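양팔 조작 제어 소프트웨어 개편 현황
로보틱스 소프트웨어 연구부 소식
2024년 11월 6일

연구부는 지난 2월부터 추진해 온 양팔 조작 제어 소프트웨어 ‘Ranville’의 개편 작업을 마치고, 내부 시험용 판을 각 과제 담당 부서에 배포하였습니다. 이번 개편은 두 팔이 하나의 물체를 함께 다루는 작업에서 반복적으로 보고되어 온 궤적 불일치와 파지력 변동 문제를 해소하는 데 목적이 있습니다. 인식 모듈은 Ponell에서, 작업 계획 모듈은 Abou Zeid에서 각각 공급받아 연동하였으며, 두 모듈을 묶는 실행 계층과 기록 도구는 연구부에서 직접 작성하였습니다.

종전 구조에서는 양쪽 팔의 제어기가 독립된 시계를 사용하였습니다. 한 팔만 움직이는 작업에서는 문제가 드러나지 않았으나, 두 그리퍼가 같은 물체를 동시에 잡는 구간에서는 작은 시간차도 물체에 비틀림 하중으로 전달되었습니다. 개편판에서는 실행 계층이 단일 기준 시각을 발행하고, 각 제어기는 이 시각에 맞추어 목표 자세를 보간합니다. 제어 주기는 10밀리초로 통일하였습니다. 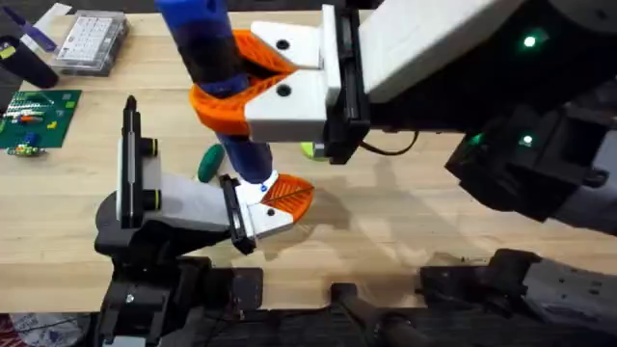 공동 파지 구간의 처리 방식도 변경되었습니다. 두 그리퍼가 모두 접촉 상태로 판정되면 계획 모듈은 두 팔을 개별 경로로 취급하지 않고, 물체의 좌표계를 기준으로 한 하나의 경로를 생성합니다. 각 팔의 관절 목표는 이 경로로부터 역산되며, 어느 한쪽의 추종 오차가 허용 범위를 벗어나면 다른 쪽도 같은 주기 안에 감속합니다. 격자형 손가락 패드와 같이 변형이 있는 패드를 사용할 때에는 접촉 판정이 늦어지는 경향이 있어, 그리퍼 개폐 폭의 변화율과 모터 전류를 함께 참조하도록 판정 조건을 보완하였습니다. 해당 조건은 설정 파일에서 패드 종류별로 지정할 수 있습니다.

물체를 한 팔에서 다른 팔로 넘기는 동작은 접근, 공동 파지, 하중 이전, 이탈의 네 단계로 나누어 정의하였습니다. 단계 사이의 전이는 모두 기록에 남으며, 전이 조건이 충족되지 않은 경우에는 미충족 항목의 명칭이 함께 저장됩니다. 이전 판에서는 실패 원인을 확인하기 위하여 관절 기록 전체를 대조해야 했으므로, 담당자의 분석 부담이 상당 부분 경감될 것으로 기대합니다.

인식 부문에서는 작업대 위에 여러 물체가 함께 놓인 환경을 기본 조건으로 삼았습니다. 물체 목록을 사전에 고정하지 않고 작업 지시에 포함된 대상만을 추적하며, 나머지는 회피 대상으로 분류합니다. 색상이 유사한 모형이 인접한 경우와 그리퍼 또는 케이블이 대상을 일부 가리는 경우에 대해서는 직전 추정값을 일정 시간 유지한 뒤 재탐색하도록 하였습니다. 반투명 물체는 깊이 측정값의 신뢰도가 낮아, 윤곽 정보에 더 높은 가중치를 부여합니다. 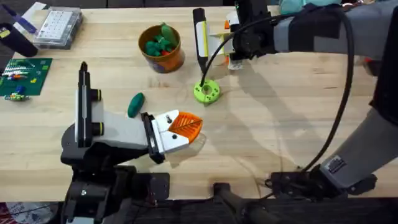

배포에 앞서 실시한 내부 시험은 63개 작업 지시를 대상으로 하였습니다. 이 가운데 50개는 별도의 조정 없이 기본 설정으로 완료되었습니다. 나머지 지시는 대부분 얇은 물체를 작업대에서 집어 올리는 동작에서 중단되었으며, 손가락 끝의 접근 높이와 작업대 평면 추정값 사이의 편차가 주된 원인으로 파악되었습니다. 평면 추정 절차의 수정안은 현재 검토 중이고, 확정되는 대로 후속 판에 반영할 예정입니다.

기록 도구는 Bumarine 과제에서 사용하던 형식을 계승하되, 카메라 영상과 관절 상태, 계획 모듈의 판단 내역을 하나의 시간축에 정렬하여 저장합니다. 기존 형식으로 저장된 자료는 변환 도구를 통하여 열람할 수 있습니다. 다만 시계 통일 이전의 자료는 양팔 사이의 시간차가 보정되지 않으므로, 정량 비교의 근거로 사용하는 것은 권장하지 않습니다.

각 부서에서는 다음 사항에 유의하여 주시기 바랍니다.

개편판은 종전 설정 파일을 자동으로 변환하지 않습니다. 배포본에 포함된 양식에 따라 새로 작성하여야 합니다.
그리퍼 손가락 또는 패드를 교체한 경우에는 접촉 판정 보정을 다시 수행하여야 합니다.
비상 정지 후 재시작 시 공동 파지 상태는 복원되지 않습니다. 물체를 제거한 다음 초기 자세에서 작업을 재개하시기 바랍니다.
종전 판에 대한 기술 지원은 내년 2월에 종료됩니다.

시험판 사용 중 확인된 결함은 연구부 과제 관리 시스템의 Ranville 항목에 등록하여 주시기 바라며, 등록 시 해당 작업의 기록 파일과 설정 파일을 첨부하여 주시기 바랍니다. 이전 판에서 접수된 결함 가운데 18건은 이번 개편으로 종결 처리되었고, 처리 내역은 배포본의 변경 기록에 수록되어 있습니다.

로보틱스 소프트웨어 연구부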